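Ticket: peg insertion into shape sorter, back row, not reliable
Project: Trildale bin cell (shared workshop, bench 2)
Status: open
Priority: low, unless somebody wants to demo it

Reported problem
The green rod gets picked up fine and carried to the red sorter, then the insertion step times out. The log says "target reached" anyway. I don't trust that message. It compares commanded position with encoder position and knows nothing about the hole.
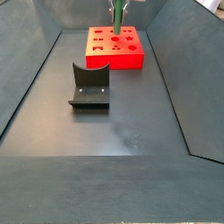

Fixed camera: rod in the gripper, tip at the back row of the sorter.

From this angle the rod hides the opening it is meant for, so I can't tell contact from a small gap. Anyone calling the alignment good from the fixed view alone is guessing.

Tried so far
- Lowered approach speed. No change.
- Raised the insertion timeout to 1000 ms. It now fails later.
- Ran the Lallell calibration script again. It reported success, as it did the last time the offset was wrong.
- Rotated the wrist to 135 degrees to get the fingers away from the back wall. Clearance is better, insertion is the same.

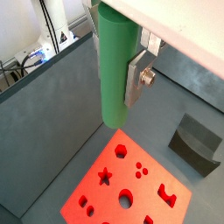
Wrist camera: tip still above the corner of the board.

More useful. There is clear space under the tip, and the nearest cutout in this view is the hexagon. I would like to see the Direro planner's idea of "above the hole" drawn over this picture before I change another number.

Someone suggested on the Žukauskas build page that the black holder shifts the sorter when the rod is lifted out. Maybe. I have not seen any evidence for it, but a reference picture costs nothing.

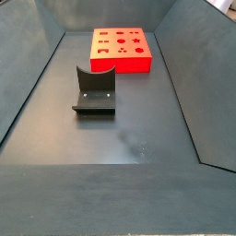 Reference view, arm out of the bin. Sorter near the far wall, holder in front and a bit to the left.

Nothing fixes the sorter position in software except a value typed in by hand in December, and I suspect that value more than I suspect the holder.

Next
- Measure the sorter corner from the far wall and compare with the config. If it is off by about 3 mm, that's enough for me.
- Log the wrist view at the moment of "target reached".
- Leave the speed alone until both are done.

Please don't close this on one good run.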